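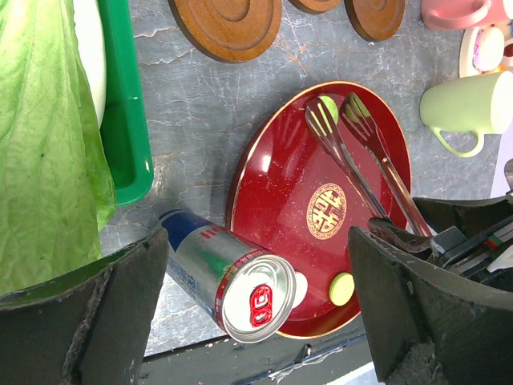

*The Semwal arm at the counter, jaws open on either side of a can lying on its side.*

## Clearing a counter with the Semwal arm

February 2021

The Semwal is a kitchen arm sold as a kit by Pultent. It can also be rented for $79 a month, and I'd rent first. Setup took me 37 minutes with the printed guide. These are the tips I'd pass on to a new owner.

- **Stay under the limit.** The arm is rated for 800 grams. A full can of soda is fine, but a cast iron pan is out.
- **Start with cans and mugs.** Cans on their sides roll when the jaws touch them off center. Use the slow close setting.
- **Leave space between things.** Two mugs with their handles touching will confuse it. A hand's width is enough.
- **Keep greens to one side.** Big cabbage leaves hang over whatever is next to them and hide it from the wrist camera.

Long metal utensils are harder. The standard fingers slide on polished handles, and the soft pads (Zosteck makes a set that fits) helped more than any setting I changed.

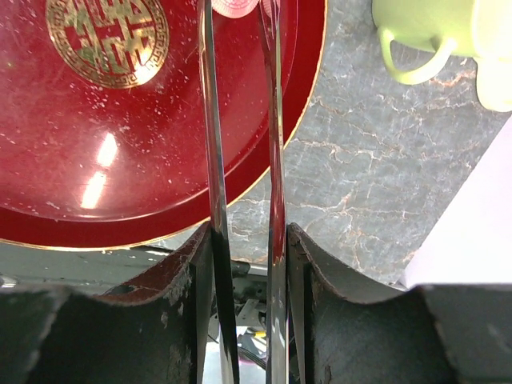 Shiny plates are the other weak spot. Lacquer and chrome both throw back the ceiling lights, and the arm sometimes hesitates over a bright streak. I turn off the fixture right over the counter and leave the others on. Dust shows up badly on dark red, so wipe plates with a dry microfiber cloth before putting them out.

Wipe the finger edges too. Don't spray cleaner at the wrist. Dampen the cloth and keep it away from the cables.

The Nusach app handles updates. Run them with the arm parked and the counter clear.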